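The metal stand thing, and other kitchen jobs

May 10, 2022

Quick one tonight, kettle's on and I've got 28 tabs open about shelf brackets. 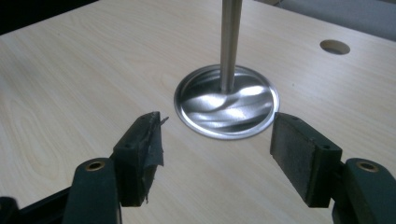

So the move. Week three in the Idurbridge flat and the kitchen is nearly a kitchen. Boxes down to the ones marked MISC, which is all of them really. Found the good scissors. Have not found the can opener, colour me shocked.

Main job today was sorting out what gets to live on the table and what goes back in a cupboard. The old place had a bench you could land a plane on. Not here! One table, pale woodgrain top, and it has to be desk, chopping spot and dinner. So everything gets a turn and then it has to justify itself.

Metal stand: stays. Steel, round base, one upright rod, done. Shiny enough that it shows every fingerprint so I've been at it with the microfibre cloth like a lunatic. Mum hung everything on the wall and you always ended up with half of it on the floor. Much prefer a stand.

The hole in the tabletop I've made peace with. Came second hand, forty bucks ($40, if Caradog is reading, you said I'd never get it under 50). He reckons cable hole. I can run the phone charger up through it when I need to and now I can't imagine the table without one. Bit of crumb goes down there. Oh well.

Toaster: cupboard. Fruit bowl: stays, for now. Kahraman spice rack: jury's out, it wobbles, and I've had it since January without ever filling teh bottom row.

Mohammed-Awal came past with a box of jars and a very strong opinion about tea towels (roll, don't fold). Tried it. He's right, annoyingly. Drawer closes now. He also wants me to get rid of the second colander and I'm not ready to talk about it.

Still to do
rubbish run, cardboard mostly
lino behind the fridge, yuck
hooks for mugs
ring the real estate re the tap, again

Might do a proper post on the pantry once theres a pantry to show. Right, kettle. If anyone's got a can opener they're not attached to, leave a comment.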